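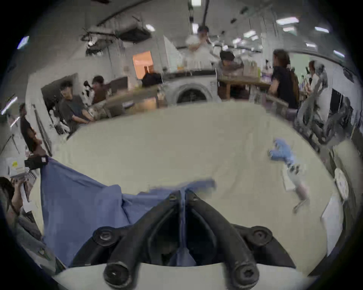
手持夹爪视角,奶白色桌面,夹的是蓝布。

八月,下午两点后开工

今天继续采布料类的示教数据,任务还是“抓起、展平、对折”这一组。目标100条,手持夹爪采,机械臂今天不参与。

开工前先把夹爪的零位重新标了一遍。上次Manolis Athanasiadis反映有几条开合宽度读数偏大,闭合时不归零,查下来是指根的螺丝帽没拧到底。四颗全部重新拧紧,空夹二十来次,读数回到正常范围。以后换人之前都要做一次空夹检查,写进Otia的采集清单里。

采集时的几点记录:

起始状态。每条开始前把布随手抓起来再丢下,不要摆。前一批里Amrit的起始状态太整齐,布边几乎都和桌边平行,训练出来的策略碰到揉成一团的布就不知道从哪里下手。这一批允许布垂出桌沿,也允许桌上留别的布,浅蓝和深一点的蓝都可以混着放。

夹持点。尽量夹褶子,少夹单层布边。单层布边在鱼眼画面里太细,标注的人看不清两指之间有没有东西。夹住以后停半拍再提,方便后面切分阶段。

速度。手移得快的时候画面糊得厉害,定位跟着丢。今天有几条在横向拖布时丢了轨迹,重跑建图也没救回来,直接作废。转腕动作放慢,拖的时候手腕不要同时转。

背景。后面有人坐、有人走动,不用清场,部署时环境也是这样。唯一要注意的是别让人站得太近,挡住墙和天花板,那几块是定位主要靠的特征。天花板上的灯和管道很好用。

命名沿用Trillport那套规则,任务号加操作人缩写加序号。Amrit Desjardins下午把两条存到了餐具任务的目录下,已经挪回来,索引还没重建。

到收工时的数:布料任务累计189条,其中作废24条,主要是轨迹丢失,少数是夹空以后没重来就继续录了。夹空其实可以留,单独打“失败后重试”标签,前提是真的重试了。只夹空不重试的删掉。

待办:
重建索引,Amrit
失败标签的定义写清楚,发给Akpalu那边的标注组
问Manolis指垫还有没有备件,左指的有点起边
下一批换厚一点的布,毛巾类,先试采一小组看夹持力够不够

存储卡已经导完,原始视频在Usolum的共享盘,校验过了,卡可以格。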